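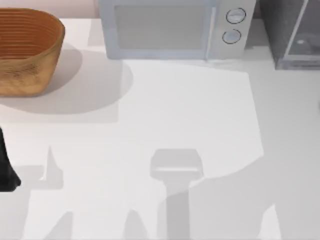
Home Visits Projects Safety Contact

Visits > Site Reports > Ornlow

Search this site Enter keyword Go

Visit to the Ornlow Test Kitchen, September

A delegation from Itex visited the Ornlow laboratory to review its kitchen robotics program and the stoppage reported there over the summer. The group was received by Ingegerd Bakke, head of testing, and Panya Petchrat, who is responsible for simulation.

The laboratory rehearses its two-arm kitchen tasks in simulation before any hardware is run. The training set held 4,000 simulated runs at the time of the fault. During a microwave door task, the left arm stopped short of the handle and then closed on the bare counter. The second arm continued its own motion, and the two grippers met. The operator pressed the stop button. There were no injuries, but 2 gripper fingers had to be replaced.

Ms. Petchrat attributed the fault to shadows. In 570 of the runs, the shadow of an arm on the white counter had been read as a solid object. Spyros Ivanov asked why the second arm had not halted with the first. Ms. Bakke replied that the arms did not share a stop signal. They now do.

The delegation has requested a repeat of the task under 5 lighting settings. Ronja Lindqvist will receive the results for Itex.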